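Secondhand and in a hurry: notes from the toy counter at Skov

She gives me until the kettle boils. It is March, the shop in Uverbridge opens at ten, and there's a line outside already. Donation month. "Talk while I sort," she says, so I do.

Skov has been selling used kids' stuff for longer than she has worked there. Coats, cribs, books, toys. Mostly toys now. "Coats used to pay the rent. Then everybody got the same cheap coat new, so why buy mine?" Shrug. Back to the box.

What sells? No pause at all. "Wooden trains. Anything with wheels. Play food, I can't keep play food in here." And what doesn't? Jigsaws. People love giving them, she says, and hate buying them, in case there's a piece gone. She used to have a retired man check every one on a card table in back. He moved to Prolodholm to be near his daughter and the jigsaws have been piling up ever since.

Pricing is where she gets going. Everything under a dollar goes in the grab bins, everything else gets a sticker, and the sticker never has 99 on it. "I hate the nines. It's a secondhand bear. Three dollars. Done." A dollhouse went for $400 last fall, handmade, with working shutters, and she still thinks she let it go too cheap. The buyer drove in from Trisell and didn't even haggle. "That's how I knew."

Does she get attached? Sometimes. There was a tin bus she hid under the counter for a month, then felt guilty and put it in the window. Gone by lunch.

Kettle's going. She ignores it.

I ask about parents, the ones who come in with bags and look a bit sad about it. She softens some. "You get the ones who cry. I just let them take something back out of the bag. Nearly everybody does." Her advice for anyone clearing a kid's room is pretty plain: tip it all out somewhere soft, where you can see it, and do it with the kid there.
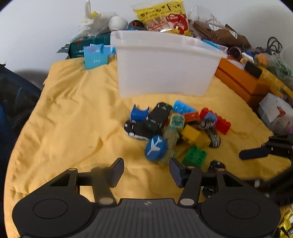
"If you do it while they're at school they'll remember one thing, the one thing you gave away, and you'll hear about it till they're 30," she says. She speaks from experience, it was a plastic horse, her mother still gets teh blame every Christmas.

Batteries out before you donate, please. Small parts in a zip bag, taped shut. Don't wash plush toys and bring them in damp, she's had a whole box go moldy that way.

And the rent? Up again, to $700, which she calls "survivable, ask me in summer." She wants a bigger window. Wants a second rack for books, too, but there's no wall left to put it on.

Someone knocks on the glass. Five minutes early. She lets them in anyway and hands me a mug with no tea in it, just the hot water.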